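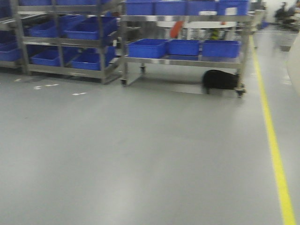 Figure 1. Storage racking and marked floor line.

Kollura College of Veterinary Nursing
Module handout: Admitting the small animal inpatient

Students should read this handout before the November practical and bring it with them. It covers dogs, cats and rabbits. Exotic species are dealt with in the second part of the module.

1. Before the animal leaves the owner
Confirm the owner's name, a daytime telephone number and the procedure booked. Ask when the animal last ate and record the time given, even where the owner is unsure. Rabbits are not starved before surgery and should be admitted with a supply of their usual food.

Consent forms must be signed by an owner aged 18 or over, or by an agent with written authority.

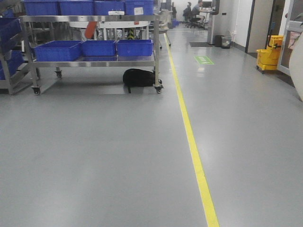

2. Weighing
Weigh every patient on the day of admission. A weight carried over from an earlier visit is not acceptable for calculating drug doses. Cats may be weighed in the carrier and the empty carrier deducted. Small rabbits, such as the 800 g juvenile in the Chaudhary case study, should be weighed on the gram scales and the reading taken twice.

3. First observations
Record temperature, pulse and respiration. Count respiration first, before handling, as a frightened cat will breathe faster once it is held. Pulse is counted for 30 seconds and multiplied by 2. Allow a nervous patient 20 minutes in the kennel and repeat any reading that seems high.

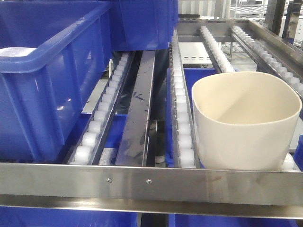 Enter all findings on the Urex chart in black ink. Errors are struck through once and initialled - they are never overwritten.

4. Reading
Isadport Notes on Inpatient Care, chapters on admission and kennel records. Copies are held at the library desk on short loan.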